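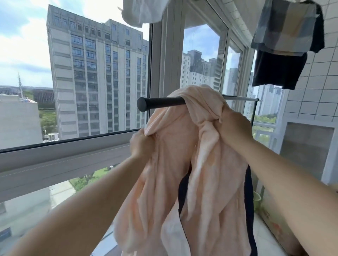 Unit 7: Looping and Layered Music in Platform Games

Reading for this unit: course packet, section 3. Instructor for the lab hours: Zuzana Mikuš, Monday.

7.1 The loop problem

A level theme has no fixed running time. One player clears the stage in two minutes and another stays for twenty. The usual answer is a track written to repeat, with an optional intro played once and a loop body played until the game stops it.

A loop is defined by two sample positions, the loop start and the loop end. When playback reaches the loop end it jumps to the loop start with no gap. Errors at the join fall into a few types:

Click. The waveform values on either side of the join do not match. Move one point to a nearby zero crossing, or apply a very short crossfade.
Lost tail. Reverb and decaying notes from the last bar are cut off. Render the loop body twice in a row and take the second pass, so that the tail of the last bar is already mixed into the first.
Tempo slip. The loop length is not a whole number of beats. Work out the length from the tempo and sample rate and set the points by number, not by ear.

Compressed formats may add padding at the start of a file. If the padding is not removed on decoding, a loop that was clean in the editor will have a gap in the game.

7.2 Vertical layering

In vertical layering, several stems of the same length play in sync and the game changes their volumes. The class project Dumano uses three stems: percussion, bass with pads, and melody. Percussion is silent while the player stands in the hub and fades in when a level gate opens.

All stems must start on the same sample, including the silent ones. A stem started late will drift from the others or enter on the wrong beat. Memory and decoding cost go up with each stem, whether or not it can be heard.

Harmony has to hold for every combination the game can reach. Check each stem alone and each pair before checking the full mix.

7.3 Horizontal sequencing

Here the track is cut into segments and the game picks the next one at a boundary. The boundary may be a beat, a bar or a phrase. Short boundaries respond faster but leave less room for the melody to finish.

In Iltonis the boss theme has 7 segments. A request to change segments is held until the next bar line. At 120 beats per minute in 4/4 a bar lasts two seconds, so the longest wait is just under two seconds. Where that is too slow, a stinger — a short hit played over the join — can cover the change.

7.4 Exercise

Open the file Pokar in the lab folder. It has a tempo of 150 and a sample rate of 48,000 Hz.

a. Find the length of one beat in samples. (Check: 19,200.)
b. The intro is four bars of 4/4. Give the loop start, counting the first sample as 0.
c. The loop body is 16 bars. Give the loop end.
d. Export the loop with the tail folded in, and listen across the join at least three times on headphones.
e. Write one paragraph on whether the melody stem could be muted without leaving the harmony unclear.

Hand in the audio file and the written answers together. Part (e) will be used again in Unit 8.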